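Hirnel Folding Card Table, Square, Light Wood-Grain Top

Item 2956
In stock — ships flat in one carton

I've sold a lot of small tables over the years and this is the one I keep in my own house. It started out as the overflow table at holidays, then it became the puzzle table, and now it pretty much lives in the den with a lamp next to it. If you're after a plain square table that four people can sit around without bumping knees all night, I think you'll get along with it just fine.

The top is a light wood-grain finish. I went back and forth on carrying the darker one too, but it showed every crumb and every fingerprint, and I got tired of wiping down the sample. The light one hides dust pretty well and doesn't make a small room feel crowded. Cards slide on it nicely. Dice are loud on it (sorry, that's a hard top for you), so if you play a lot of dice games, get the felt cover. More on that down the page.

What's changed from the old model

If you bought the older Hirnel, the one with the round leg braces, you'll remember the latch that pinched. I sure do. The new brace is flat and you push it with your palm until it clicks, and there's enough room in there for a whole thumb now. They also moved the feet out toward the corners a bit, so it doesn't tip when somebody leans on one side to reach the chips. The old feet don't fit the new legs, by the way. I still have a box of the old ones, so write me before you throw a good table out over one missing foot!

Setting it up

Lay it face down on a rug or a blanket. Pull the legs up one at a time, going around the table, and click each brace. Then get somebody on the other side and flip it over together. You can do it alone, I do it all the time, but the first few times you'll catch the baseboard.

One foot screws in and out for leveling. My den floor slopes toward the window and three turns took care of it.

Cleaning

Damp cloth, a drop of dish soap, dry it off. Please don't use the orange oil stuff. It leaves a film, and then your cards stick and you'll think it's the cards. Put a trivet under anything that came off the stove. For crayon I've had good luck with baking soda on a wet finger — go easy at the edge banding, though, where scrubbing can lift it.

Things people buy with it

Privetti felt cover. Elastic corners, green or gray. It fits snug, and the gray is the nicer of the two if you ask me. Hand wash only. Mine went through the machine once and now it fits a much smaller table.

Cliviretti folding chairs, sold in pairs. The seat height works well with this table. I tried a cheaper chair for a while and stopped carrying it after the slats started to squeak.

Rattanakul storage bag. Canvas with a zipper down two sides and a handle on the long edge. If you're going to keep the table in a garage or under a bed, this is worth having. The handle is stitched clear through, so you can carry the whole thing to the car with one hand.

Price and shipping

The table is $209, and that's with shipping in the lower states. For Alaska and Hawaii send me a note first and I'll find out what the carrier wants. Orders usually leave here the next business day. The carton is wide and flat and a little awkward on stairs.

The Hirnel warranty runs 5 years on the legs and braces. The top isn't covered for scratches or burns, but if it shows up dinged from shipping, send me a picture of the corner and I'll replace it. Keep the carton until you've had a look!

We've passed 3000 of these sold, counting both models, and the question I still get most is whether it'll hold a sewing machine. Yes, a regular home machine is fine. I wouldn't put a heavy serger on it and run it full tilt, mostly for the wobble. And please don't stand on it to change a light bulb.

Page updated Jun 29, 2025

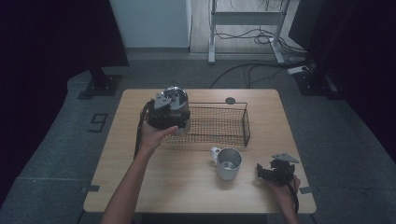 Privetti's gray cover fits the older Hirnel too, in case anyone else is wondering. I've got the one with the round braces and the elastic catches a little on two of the corners, but once it's on it stays put through a whole evening of rummy. I'd order the green next time, the gray shows cat hair. Does the Rattanakul bag close over the table with the felt left on, or do I need to take it off first?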